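Filed under: Studying, Money, Moaning
4 min read

So I've finally picked a college for my evening course, and I'm still not completely sure I've done the right thing. I had it down to two. Lundlow is a 12-minute walk from my front door and teaches on Friday evenings, and Dernen is two buses away but does the whole certificate in 9 months. Same qualification at the end of it, wildly different fees (don't get me started on the "registration supplement"). 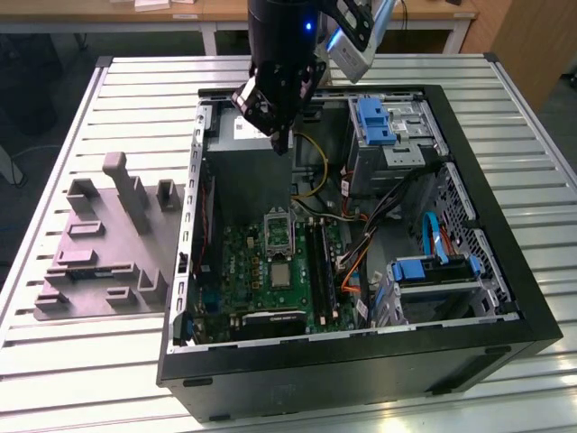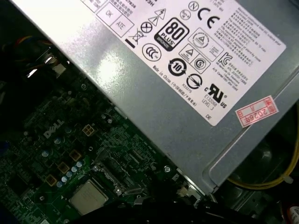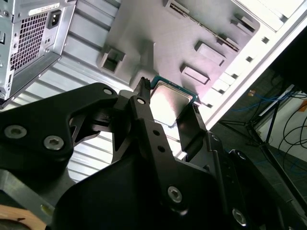
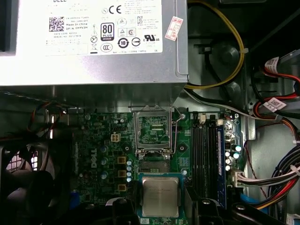 What swung it for me was the open evening at Lundlow. I'd gone in expecting leaflets and a biscuit, and I came away with a proper list of what the fee covers and what it doesn't. I do like small print! I'm the sort of person who'd happily read every mark on a power supply label, right down to the crossed-out bin, so a fee sheet with all the exam costs on it was my idea of a good night out. Dernen's had two footnotes and an asterisk leading nowhere.

The payment plan helped as well. It's spread over 13 instalments, which sounds like a lot until you see how small they are. I start in April and I've already bought the pens, far too many pens.

If you've done an evening course while working, do tell me how you managed tea. I'm thinking sandwiches on the wall outside, but I can't see that lasting past the first wet week.

Contact | © Stolance | Back to top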